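Search this site
Search
Enter keywords

Listville hill climb, the long version
Posted 10/06/2019 by Athina Rallis

ok people asked for a proper write up of the Listville weekend so here goes, thread, typing this on a ferry with one bar of signal

For anyone new: it's a closed road hill climb for motorcycles. One bike at a time, up the old quarry road, clock stops at the chapel. 3 timed runs, best one counts. No wheel to wheel. Which my mother still doesn't believe

Entry list was 72 this year. Last year they struggled to fill the small classes so that's huge. Paddock was the school soccer field again, and yes it was mud by lunch

My bike first because everyone asks. Same Grorance single, same frame, new rear shock. Fitted it the night before. Do not fit a shock the night before

Run one. Cold tires, cold hands, went into the double left by the cistern way too slow and then got on the gas too early to make up for it. Back end stepped out. Saved it with my knee and a lot of swearing

Marshal at the cistern gave me a little round of applause. I'd like to say I waved back but I was busy

Time was rubbish. Fourth in class out of the ones who'd gone. Not posting it, you can look it up

Came back down behind the course car and Fotini Kyriakidis was already parked up drinking coffee. She'd gone quickest of anybody in the 450s by a mile. On the 448 twin, the one with the crooked fairing

If you haven't seen Fotini ride a hill climb, go. She's so quiet on the bike. No hanging off, no drama, throttle just goes on and stays on. Looks slow till you see the clock

Talked lines with her for a bit. She brakes for the hairpin a whole driveway later than me. A whole driveway!! There's a green gate, I brake before it and she brakes after it. That's basically the gap right there
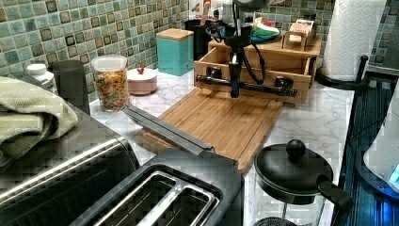 So run two I went for the gate. Held on, held on, braked after it and... ran wide. Front wheel on the painted line, straw bales getting very big. Made it round in first gear like a learner

But the top half was good. Really good. The new shock finally made sense once Achilleas took two clicks of rebound out. Should have asked him in the first place, he told me as much

Achilleas Moschos for those who dont know did my engine too. Won't take money for race weekends, will take lamb chops

Then it rained. Not much, ten minutes maybe, but that road is polished like a plate under the trees. They stopped everything and sent the marshals up with brooms

Long wait. Long long wait. Edileuza Trindade had the best seat, she's got the van with the awning, so about half the class was under it eating her cheese bread

She's come over from circuits and this was her first hill climb. Asked her what she made of it. "There is no second lap." Yep

What she meant is on a track you get a corner wrong and you see it again in 90 seconds. At Listville you get it wrong and the next try is two hours off, road's changed, wind's changed, there's a goat

There was a goat. Chapel straight. Red flag for the 125s. Goat is fine

Restart was late, sidecars went first to dry the line. Love the sidecars. Panagiotou crew had the passenger's backside so close to the wall on the last right that the whole bank went oooh

Run three. My turn. Road dry in the open, damp under the trees, no idea how damp. You're sitting there on the line with the light on red thinking about every bit of it

Decided gate on the nose. Not before, not after. Right AT the gate

And it stuck. Turned in, felt the front bite, second gear, out past the bales with room left over. Whole road in front of me. I think I yelled in my helmet

Trees were fine. Bit of a wiggle over the drain cover but everyone gets that

Last 200 meters are flat out, up past the parked cars with everybody leaning on the wall. You can't hear them but you can see arms going. Best part of the whole year for me

Second in class!!! Second. Behind Fotini obviously, who didn't even improve on her first run and didnt need to

Third was Ourania Xenos on the old Asum two stroke, which shouldnt be anywhere near that quick. Smoke everywhere. She had it jetted for dry and just didn't change it. Brave or lazy, she said both

Prizegiving was in the square, speeches way too long, microphone kept dying. I got a cup and a jar of honey. The honey's gone already

Couple of gripes since I'm being complete. Timing screen in the paddock was down half the day. And please put the toilets somewhere you don't have to cross the return road in race boots

Also the scrutineering line. One guy, one table, everybody turning up at the same time. I stood there so long I'd read the whole rule book off the wall. Mirrors off, lights taped, catch tray, chain guard, go home if you've got none of it

Marshals were brilliant, every one. Soaked, stood up on that hill all day, still joking on the way down. If you've ever fancied it, the club is short for the next one. They feed you

Someone asked about the surface. New asphalt from the start up to the cistern, grippy, lovely. After that its the old stuff, patched, with a seam down the middle. Stay left of the seam till the hairpin

Someone else asked about gearing. I went one tooth bigger on the back. Was hitting the limiter before the chapel so next year I'm putting it back, or maybe half way, ask Achilleas

No I don't have onboard. Battery died on the line. Edileuza has hers and says she'll put it up when she works out how to get it off the card

Next one is end of June if the road permit comes through. Same bike. New front tire, the left side of this one is finished

Oh and to whoever borrowed my paddock stand, blue, bent foot, it's got my race number scratched in it. Would like it back please

Ferry's docking, gotta go, replies later

Last updated 10 hours after posting: fixed Ourania's bike, I'd put the wrong one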